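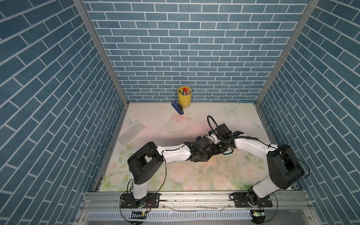

The Tramdale Desk and Drawer Collection brings together the small objects that people keep within reach when they write, sort, mend and file. It was set up by the Samuel Institute for the use of schools, evening classes and local groups, and it now holds 138 catalogued items. Most are ordinary and of recent make. They have been chosen for their shape, their colour and the way they are handled, and very few of them have any value beyond that. The yellow pen holder towards the back, filled with markers and pens, is the item most often asked for by name, and the blue and black stapler lying near it is a close second. Both may be seen on the rose-printed surface, together with the long frosted box that readers of the printed list will know as a pencil case, although the catalogue enters it simply as "box, translucent white".

This page was last revised on May 26, 2022. It replaces the earlier gallery, which had fallen out of step with the catalogue.

## Writing things

The collection treats a holder and its contents as a single item for the purposes of loan. Borrowers are asked to return pens and markers in the holder in which they were issued, with the caps on. Dried-out pens should be left in place and reported on the return slip, and a replacement will be found when the item is next checked.

Markers are issued for use on paper and card only. Groups wishing to work on fabric or on glass should write to Eleri Lloyd, who keeps a separate stock of suitable pens and can advise on what will wash out and what will not. The separate stock is small and is not listed here.

Pencils are held in sets of 12. They are sharpened before issue, and a sharpener is included in the drawer tray but is not counted as part of the set.

## Fastening and filing

Staplers are issued empty. Staples are supplied in a sealed packet and are to be loaded by an adult. The collection holds two sizes, and the packet is marked with the catalogue number of the stapler it belongs to -- please check this before loading, as the larger staples will enter the smaller machine and jam at the first stroke. A jammed stapler should be returned as it is. Attempts to free it with scissors account for most of the damage recorded in the last review.

Paper clips, bulldog clips and treasury tags are supplied loose in lidded tubs. No record is kept of how many go out or come back.

## Boxes and cases

Frosted and clear cases are popular with teachers of younger classes, who use them for guessing games and for work on words such as *cloudy*, *see-through* and *solid*. Dela Nutsugah has prepared a short teaching sheet on this subject, which is sent out with any case on request. The sheet has three parts and may be used over one lesson or several.

Cases should be wiped with a damp cloth. Solvents and abrasive creams are not to be used, and labels should not be stuck to the lids. Where a borrower needs to mark a case, a tie-on label is provided.

## Foam, card and board

The materials shelf was added after the rest of the collection, at the suggestion of Darnell Dvorak, and has grown more quickly than expected. It holds foam in several densities, offcuts of card and board, and a number of flat pieces suitable for backing and mounting. The pale teal foam block is the best known of these. It is smooth and dense, with slightly rounded corners, and the marking on its face has become too faint to read. It is shown with a tan slab behind it.
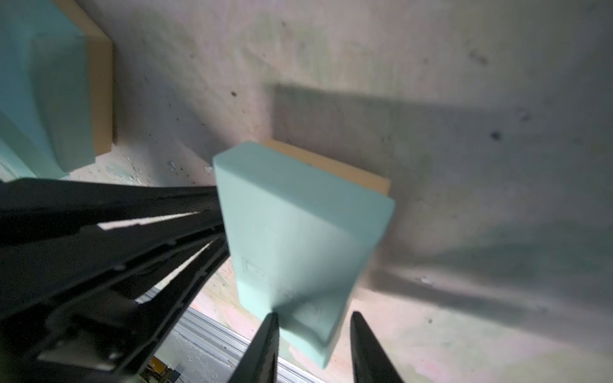
Items from the materials shelf are lent on the same terms as the rest, with one difference: some wear is expected. Foam takes a dent easily and does not always recover, and card softens at the corners. Borrowers will not be charged for marks of this kind. Cutting, gluing and painting are a different matter and must be agreed beforehand. Where a class wishes to cut foam, Skumuvel sheets can be supplied at cost and kept by the class afterwards.

Teachers have found the shelf useful for comparing things that look alike and feel different. A typical session begins with pupils sorting by colour, then by hardness, and then by a rule of their own which the others have to work out. Sanaa Benmoussa reports that the third round generally takes up the rest of the lesson. Her notes on the activity are kept with the shelf list and may be copied freely.

## Surfaces

Printed mats are available on loan to groups that have no suitable table covering. Flowers and butterflies are the patterns most requested for younger children. Plain mats are also held, and are recommended for sorting work, where a busy pattern can make a small object hard to find.

Mats should be rolled with the printed side outwards and never folded. Scuffs and scratches from normal use are accepted, and a mat is withdrawn only when its edges begin to lift.

## Borrowing from the collection

The collection is open to any group that meets within Tramdale or in one of the neighbouring parishes. Since March, 65 loans have been made, the greater number of them to primary schools.

- Loans run for two weeks and may be renewed once.
- Requests should give the catalogue number of each item, the age of the group and the name of one person who will sign for the return.
- Items are packed in Tedex crates, which remain the property of the Institute and should come back with the loan.
- Collection and return take place at the side entrance. There is a bell.

Schools planning a longer project may apply for a term loan of up to 12 items. Applications are considered by Catrin Cadwaladr, to whom questions about the catalogue should also be sent. It is helpful to say which items could be exchanged for others, as the pen holders and the staplers are often out together.

## Use of the pictures

The pictures on this page may be used in classroom materials and in group newsletters without charge, provided that the collection is named. They should not be recoloured. Colour is one of the points on which items are catalogued, and altered copies have caused confusion when a borrower has asked for a thing by its colour and received something else.

Larger prints can be ordered for display. Please allow time for these, as they are made in a single batch each term, and state whether the print is to be hung or laid flat under a cover.

Corrections to the entries are welcome, in particular from former owners of donated items. They should be sent in writing with the catalogue number, and will be added to the item's record when the page is next revised.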